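Filed under: Table Linens > Cloth by the Yard > Staff Picks

Trostness Heavy Tablecloth Fabric, 60 inches wide

I've been sewing tablecloths for most of my adult life, and I get more excited about a good bolt of cloth than is probably normal. Trostness is the one I keep going back to! It's a cotton and linen blend with real weight to it, so it hangs straight off the side of a table and doesn't creep around when somebody leans on it. The weave is tight enough that a fork won't catch, but it still feels like cloth (so many of the easy-care ones feel like a raincoat).

We carry it in 33 colors, and the mill in Listside has promised the same list through next September. The dark shades are my favorites. Ink and Soot both make plates and glasses stand out beautifully, and they forgive gravy. 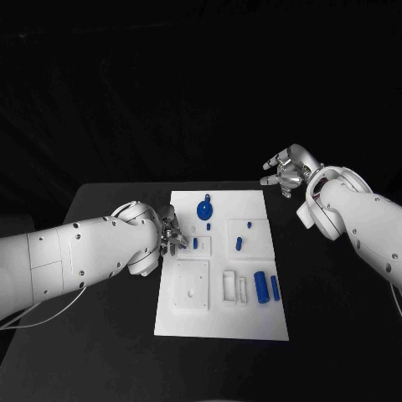
Width matters more than people think. At 60 inches you can cover most dining tables without a center seam, and you'll have a decent drop on both sides. For a round table bigger than that, sew two panels to either side of a full-width middle, so the seams fall near the edge and your centerpiece sits flat. Wash the yardage before you cut it. It shrinks a little the first time, mostly in length, and then it's done.

For hems I like a double fold with mitered corners, sewn with a size 14 needle and plain polyester thread. If you hate mitering (I did for years), the Kang corner guide is a little metal template you press around, and it makes the whole job so much quicker. We keep them by the register.
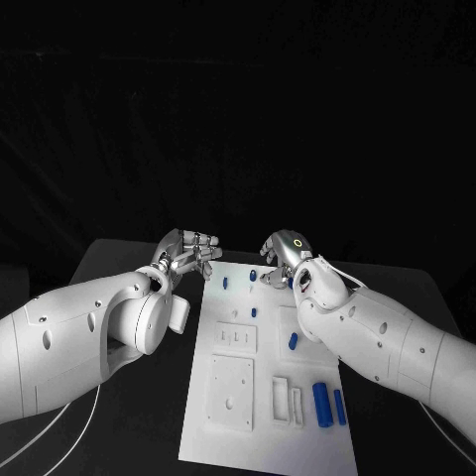 Ingrid Van Dusen

Care is simple: warm wash, low dryer, and take it out while it's still a bit damp. Iron from the back on the dark colors or you'll get shine along the hems. I use Cillix stain bar on candle wax and red wine, rubbed in dry and left overnight.

Sold by the yard, two yard minimum. Full bolts are 50 yards and ship free. Item 204. Swatches go out in the morning mail, and I'm happy to tuck in extra colors if you tell me what your dishes look like!

Comments

marlo_k: Made two in Soot for my mother's long table. Heaviest cloth I've sewn and my old machine went right through it.

Dee in Ohio: Does Ink bleed in the wash?

Ingrid Van Dusen: A little the first time, Dee. Wash it alone once and you're fine after that.

pattyquilts: Please bring back the mustard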